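The small sink and the long clean

For most of my adult life I've cleaned the bathroom basin the way my mother did, which is to say in a temper, last thing, with whatever was left on the cloth after everything else had been wiped. It got a squirt, a swirl and a rinse. Then I moved into a flat in September where the basin is the first thing you see when you open the bathroom door, and I became, much to the amusement of everyone who knows me, a person with opinions about sponges.

The bathroom is not large. There's a curved shower in it (someone before me was very keen on curves) and a good deal of white, and white, as anybody who has lived with it will tell you, keeps a diary. Toothpaste. Face powder. The mysterious grey ring that arrives overnight like a parking ticket. I wiped and wiped and the place still looked faintly tired, so I decided to stop being cross about it and spend a proper morning learning how to wash a sink.

I began by asking around. My sister swears by bicarb and lets it sit while she has breakfast. The woman in the hardware shop sold me a tub of Hallard cleaning paste and told me to use a quarter of what I thought I needed, which I ignored, and then spent a very long time rinsing. My neighbour's advice was simply to start with the tap and leave the bowl until last. I had always done it the other way round! Of course the drips come down off the spout and land all over the bit you've just finished. Thirty-odd years of doing it backwards, and it took a chat on the stairs to put me right.

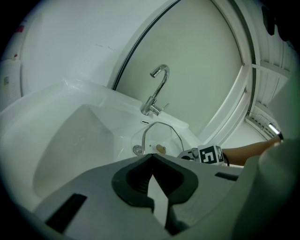 So the tap comes first these days. I go up the neck and over the top with a damp cloth, then down the underside of the spout, where the chalky stuff likes to gather and where I'd never once looked. If it's really crusty I wrap a rag soaked in white vinegar round the end, put an elastic band over it and go and do something else for 27 minutes. (The timing isn't scientific, it's the length of the radio programme I like.) Go easy if your tap has a fancy finish, though, as vinegar can spoil some of them. Ordinary chrome comes up beautifully with a rinse and a dry tea towel, and the drying matters more than any product I've bought. Leave it wet in a hard water area and you'll have spots by lunchtime.

After the tap comes the rim, and the awkward little strip behind the tap where a hand doesn't quite fit. I use an old toothbrush there. I tried one of those special angled brushes from Rakeo, which cost me 12 pounds and has a very nice handle, and I'm sorry to say the toothbrush is better.

What I hadn't reckoned with was how much I'd come to enjoy the bowl itself. There's a rhythm to it once you slow down. Small circles, working from the top edge down to the drain, with the sponge only just damp. Press too hard and you skid about, too wet and the paste slides off before it's done anything. I used to attack it like a burnt saucepan. Now it's more like washing a child's face, firm enough to be useful and gentle enough not to cause a row.

Glass is another matter altogether, and if you've got one of those clear bowls that sit on top of the counter you have my sympathy and a bit of my envy. They're gorgeous for the first hour. After that, every splash shows from both sides, and you have the outside to do as well as the inside, plus the place underneath where the bowl meets the counter, which collects things. No paste on glass, ever. I'd stick to washing-up liquid, warm water and a soft sponge, and pay special attention to the edge, where fingers go and where soap dries into a cloudy line.

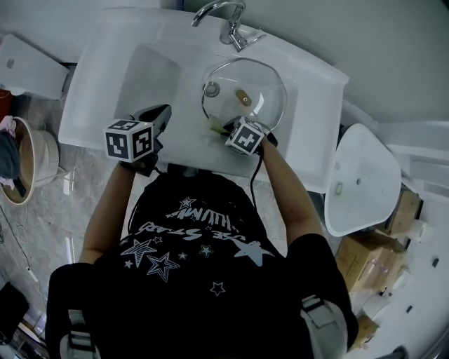
Xiomara Begay

I do the edge in short strokes now, a bit at a time, turning the sponge as I go. It's the angles that catch you out on a faceted bowl. A round one you can just sweep around, but with flat sides there are all those corners, and each one needs its own little rub. Dry it with something that doesn't shed. I once used a new towel, a lovely thick Van Hecke one I'd been given for my birthday, and spent the rest of the morning picking blue fluff off everything I owned.

A word about having a second basin on the go. My grandmother kept a plastic washing-up bowl on the floor whenever she cleaned, with her cloths in it, and I thought it was terribly old-fashioned. I've come round completely. The dirty cloths go in there as you finish with them and don't end up draped over the side of the bath, and when you're done you carry the whole lot to the machine in one trip. Mine is by Tumness, came from the market and has outlived two kettles. Just don't put it where you'll step back into it, as I have, in socks.

And the drain! I'd been pouring things down it for years without giving it a thought. Lift out whatever comes out, scrub it, and scrub round the metal ring it sits in, where a dark line builds up that you stop seeing after a while. Do this before you rinse the bowl for the last time or you'll be starting again.

The whole business takes me less than half an hour if I don't stop for the vinegar, and I do it early, before seven, when the flat is quiet and nobody wants to brush their teeth. I've still got most of that tub of paste left, by the way. At a quarter of what I think I need, it should see me through to next summer.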